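Folding Somebody Else's Laundry: An Afternoon at Anness

I got to the open day at Anness twenty minutes late, with wet shoes and no idea which door to use. The sign said Biltcombe Building, the map said Ouellet Wing, and both were the same door. By the time I found the coat hooks, the introductory talk was over and everybody was already crowded around the tables with the cloth on them, so I did what I always do and went looking for whoever was standing slightly apart with a cup of coffee.

She turned out to run the cloth-handling work, which is the part I had come for. She asked me to leave her name out of it ("my mother already thinks I do people's washing for a living") and then talked to me for the better part of an hour.

I asked her first why anyone would pick fabric. Surely boxes are easier?

"Boxes are lovely," she said. "A box is the same box when you put it down. You pick up a towel and it's a different object every time. It has no front. It hides its own corners from you."

The corners came up a lot. Her group spends most of its time on the moment when a piece of cloth gets picked up, and much less on the folding that people come to see. She told me she can usually tell from the grip how the rest will go. If the fingers take one layer, fine. If they take two layers and a bit of the blanket underneath, you may as well start over.

At Anness the teaching is done by people, with a gripper held in the hand. You squeeze, the fingers close, and a small camera on the tool records the view from right behind them. I had a turn, and I was terrible at it! The thing weighs about as much as a full kettle and my wrist wanted to come at everything from the side. The man after me, who told us he had worked in a hotel for years, picked up a pillowcase on his first try and laid it flat as if he'd been doing it all his life.

"We love hotel people," she said when I mentioned him. "Nurses too. Anyone who has made a lot of beds in a hurry."

The collection stood at 3,973 recordings that morning, from 28 homes plus the practice rooms. I asked whether the homes really mattered, and here she put the coffee down.

"We started with white sheets on a white table, under good lamps. It went beautifully. Then we took it to a real bedroom in September and it couldn't find the edge of a washcloth. The bedspread had flowers on it. It was trying to pick up the flowers."

So now they want the patterns. Printed covers, lettering, plush, satin, bows, anything that might confuse a machine about where one thing stops and the next begins. She said the wedding bedding is her favorite, and brought some of it up on the big monitor: gray cloth in the gripper, deep red plush underneath, white double-happiness characters at every angle and THE BIGDAY running up one side.

"Look at how much is going on behind it," she said. "Letters, circles, a shiny pillow. And all you want is the gray thing. You and I don't even think about it."

I said I might have to think about it a little. She laughed and told me that plush is worse than print in any case, as the fuzz grabs at whatever you drag across it. Satin does the opposite and slides off with no warning. Put the two together on one bed and you have, in her words, "a proper Monday." 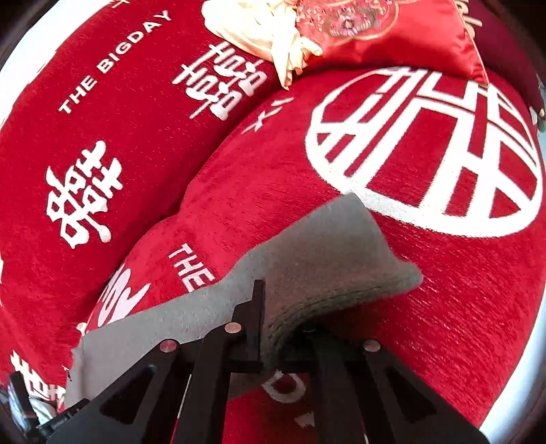

What happens next

The next step is Privholm, the group's name for the project where a robot arm takes over and tries the same jobs without a person holding on. We saw a short demonstration at the end of the afternoon. The arm was given a dishcloth to lift and fold in half, and it got there in 7 of its tries and made a mess of the others, one of which ended up on a visitor's foot. People clapped for that one too.

I wanted to know when it would be folding my own laundry. She made a face.

"Please don't write down a year. Everybody writes down a year." Then she relented a bit — she thinks flat things will come first, towels and napkins, and that fitted sheets may outlive her.

There are 148 people on the list to record at home next, and she is still hoping for more with cluttered bedrooms. Tidy people sign up, she says, and then they tidy even more before the visit. I put my name down on the way out. I've left the bed exactly as it was.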